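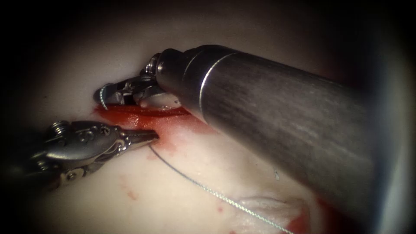
Going Home Well: progress report to the De Smet Fund

Period covered: May to November

We're happy to send you this second report on Going Home Well, the project you fund for people who are getting ready for an operation at Plurkau Hospital and for the weeks after they leave it. The last report was mostly plans and furniture. This one has patients in it, and a great deal to tell!

The phone line

Grokumero, our after-surgery phone line, opened in May and has been busy ever since. By the end of November we had taken 3531 calls. Of those, 2953 were settled by the person who picked up, with no need to pass the caller on to a ward or a doctor. We had hoped for a good share and this is far better than we dared to put in the application.

Most people ring with small, worrying questions. Can I shower yet? Is it normal to be this tired? My dressing has come up at one corner, should I press it back down? The nurses keep a log of every question, and we now sort that log each month to see what our printed sheets leave out. Sleep was missing completely. So was anything about pets jumping on the bed, which comes up more than you would think.

The line is open from 8 a.m. to 9 p.m. We started with a 6 p.m. close and moved it in August after callers told us that evenings are when they start to fret. The later hours cost more in staffing, and the budget note at the end shows how we covered it.

New take-home sheets

All the take-home sheets have been rewritten in everyday words. We dropped "ambulate" and "void" – good riddance – and set everything in larger type. Each draft was read by former patients before it went to print, and they were wonderfully blunt. One reader crossed out a whole page on bowel habits and wrote "say it in two lines." We did.

The sheets now cover hernia repair, gallbladder removal, hysterectomy, and bowel surgery. Each one has a page on what the stitches are for, whether they dissolve, and who to ask if a wound doesn't look right. The hysterectomy sheet was the hardest to get right and went through the most drafts. It's also the one we're proudest of. 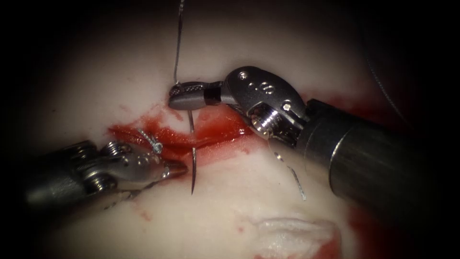 Getting ready sessions

We ran the getting ready sessions in seven places this period, including the Gokberg library and the sports hall next door to it. In all, 208 people came, many of them with a husband, wife, or grown child along. Each session lasts an hour and a half: a talk on eating and drinking before surgery, some gentle breathing practice, a look at getting in and out of bed without pulling on the belly, and plenty of time for questions at the end.

The bed practice is the hit. People laugh, they roll the wrong way, they try again, and later they call the line to tell us they used it on the very first morning. We have bought a second folding bed so that nobody has to stand and watch for long.

What hasn't gone so well

Parking at the Gokberg sports hall is poor, and a few people with sore hips had a long walk to the door. We're moving those sessions to the library from January.

The large-print sheets were late. Our printer had trouble with the paper we picked, and patients went home with photocopies for most of July.

We also planned a short film on wound care at home and haven't started it. The script is half done. We would like to carry that money over into next year, if you agree.

Budget note

Spending is on track overall. Staffing on the phone line is over plan because of the longer hours, and room hire is under plan, as the Gokberg library lets us in free of charge. We moved the room hire savings across to staffing with your approval in August.

Next steps

– Add a sheet for kidney surgery
– Write the missing page on sleep
– Finish the film script and send it to you for comment
– Hold the first evening session in Plurkau

We'd love to have someone from the Fund sit in on a session. Wear something you can roll over in.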